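Como cuidar de mesas e tampos de madeira clara

Limpeza diária, manchas, riscos e acabamento

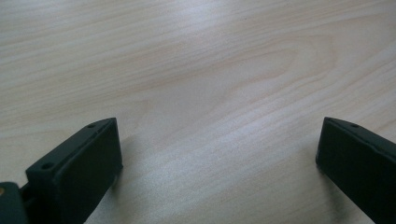 Tampo de madeira clara com o veio à vista.

A madeira clara mostra tudo: o círculo do copo, a gota de café, o risco da faca que escorregou. Em compensação, os estragos pequenos resolvem-se em casa com pouco material. As indicações desta página servem para mesas de cozinha, bancadas de trabalho e secretárias. Antes de aplicar qualquer produto, experimente-o na face de baixo do tampo e espere até ao dia seguinte.

Saber qual é o acabamento

Deite uma gota de água numa zona discreta. Se ao fim de dez minutos a gota continuar redonda, o tampo está envernizado. Se a madeira escurecer, está encerada, oleada ou em bruto. Para distinguir cera de óleo, passe a unha com leveza: a cera deixa um rasto esbranquiçado.

Limpeza de todos os dias

Pano de microfibra bem torcido, água morna e umas gotas de sabão neutro. Passe sempre no sentido do veio e seque logo com um pano de algodão. Não use lixívia, limpa-vidros nem o lado verde da esponja. O vinagre puro tira o brilho ao verniz e resseca a madeira oleada.

Marcas de copos

As marcas brancas são humidade presa no acabamento. Ponha um pano de algodão seco por cima e passe o ferro no mínimo, sem vapor, durante poucos segundos de cada vez. Levante o pano e veja como está antes de repetir. As marcas escuras já chegaram à madeira e só saem com lixa.

Gordura

Cubra a mancha com pó de talco ou amido de milho e deixe ficar de um dia para o outro. Escove com uma escova macia. Em madeira oleada é frequente ter de repetir duas ou três vezes.

Riscos e mossas

Num risco superficial, um pouco de cera incolor chega. Numa mossa em madeira sem verniz, ponha um pano húmido dobrado sobre o sítio e encoste a ponta do ferro quente: as fibras incham e a mossa sobe. Deixe secar bem e passe uma lixa de grão 240, à mão, com um taco.

Lixar e voltar a olear

Comece com grão 100 só se houver manchas fundas. Caso contrário, vá direto ao 240. Lixe ao longo do veio, nunca em círculos, e aspire o pó entre passagens. Aplique o óleo com um pano que não largue pelo, numa camada fina, espere 22 minutos e retire todo o excesso. Uma segunda demão no dia seguinte costuma bastar.

Os óleos comuns amarelecem a madeira clara. Para manter o tom, procure um óleo com pigmento branco — o Fakura 329 é o que usamos na oficina — e mexa bem a lata antes de abrir e a meio do trabalho, que o pigmento assenta no fundo.

Atenção aos panos: embebidos em óleo podem incendiar-se sozinhos se ficarem amarrotados num balde. Estenda-os ao ar livre até endurecerem, ou mergulhe-os em água e só depois os deite fora.

Manutenção

Um tampo oleado de uso diário pede óleo duas vezes por ano. Abril e outubro são bons meses, com as janelas abertas e sem aquecimento ligado. Nos tampos envernizados basta a limpeza normal e bases debaixo dos tachos.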